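Keeping the big room at Furkari in order

Furkari rents out workroom space on the upper floor of the old Probert building. There are five rooms. Four are let by the month and the fifth, which everyone calls the big room, is shared between all the tenants and can be booked by the hour. The woman who manages the floor has been in the job for three years. Before that she worked in the stockroom at Grolik, a stationery wholesaler, and she says most of what she does now is the same work on a smaller scale.

We met in the big room one morning in April, before the first booking. I had asked to talk to her about shared supplies. Several readers run places like hers and have written in with the same complaints: pens that don't write, glue that has set in the tube, boards covered in old notes.

"It was all of that when I started," she said. "There was a cupboard with everything in it, and you opened the door and things fell out. People had given up on it. They brought their own in and then left those behind as well, so it got worse."

Her first job was to empty it. She took everything out and went through it over two evenings, testing each pen on a sheet of paper and squeezing each tube. She counted as she went, a habit from Grolik, and there were 57 whiteboard pens. Most of them were dry.

"I didn't mind throwing the pens out. The glues and fillers were harder, because somebody paid proper money for those. But if it's gone hard it's gone hard."

Small tubes are the thing she gets asked about most. Tenants in the building make models, repair instruments and put together display stands, and they all get through adhesives and fillers of one kind or another. She keeps a drawer for them now, separate from the pens, and each tube goes in nozzle down.
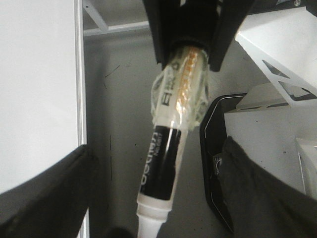
"I leave the wrapping on for as long as I can," she said. "People like to peel it all off straight away. I'd sooner they opened what they need to open and left the rest, and then the bit with the instructions stays readable. The print on some of them is tiny and it rubs off on your hands."

She writes the month on a bit of tape when a tube is opened. The tape goes near the top end, clear of the label. When a tube has been open too long it comes out of the drawer, whether or not anything is left in it. I asked how long was too long and she said it depended on the stuff, and that she goes by what the packet says.

Does everyone stick to the system?

"No. Most do. I find tubes all over the place. I just put them back. I used to send messages round and it made no difference, so now I do a lap of the room at the end of the day and it takes me less time than writing the message did."

The lap starts at the door. She does the tables first, then the sink, then the whiteboard. The board was already up when Furkari took the floor on, and she didn't think much of it to begin with. It had a grey bloom from years of being wiped with dry cloths, and in places you could still make out what had been written there.

"I thought it was finished. I had a price for a new one from Flukumero, and then one of the tenants told me to wash it properly before I spent the money. Warm water, drop of washing-up liquid, then a clean cloth with plain water, then dry it. I had to do it a second time, but it came up well enough that I never ordered the new one."

She still buys the pens from Flukumero. She has tried cheaper ones and went back. Chisel tips are the ones she likes, as you can turn them for a thick line or a thin one, and they can be read from the far tables.

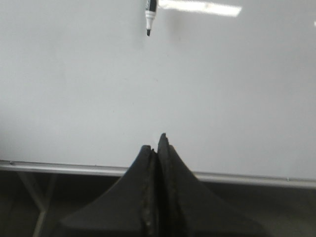 The whiteboard in the big room, with a black-tipped marker and the metal tray along the bottom.

Her rule for the board is that it is wiped at the end of each booking. Anybody who wants to keep what they have written takes a photograph of it first. She won't accept "please leave" in the corner any more. At one point there were two of those on the board together, from different tenants, and the space left between them was no use to anyone.

"It's a shared board. If you want your own, there's room on your own wall and I'll help you put it up."

The lights are her one remaining grumble about it. They shine on the board and leave a white glare near the top, and from some seats you can't read what is written behind it. She has asked the landlord whether the fittings could be moved and was told they could not. People who use the room often have learned to start writing a bit lower.

She wipes the tray every evening as well. "The dust off the pens collects in there and then it gets on your sleeve. It's black and it doesn't wash out very nicely. I run a damp cloth along it from one end to the other and that's it done."

I asked what she would tell someone who had just taken over a cupboard like the one she found. She thought about it for a while.

"Take it all out. Don't try to tidy it while it's still in there, you'll only move it about. And buy fewer pens. We have five out at a time now and a box put by, and we run short less than we did when there were dozens."

The first booking arrived soon after that, carrying two crates and asking for the masking tape. It was in the second drawer.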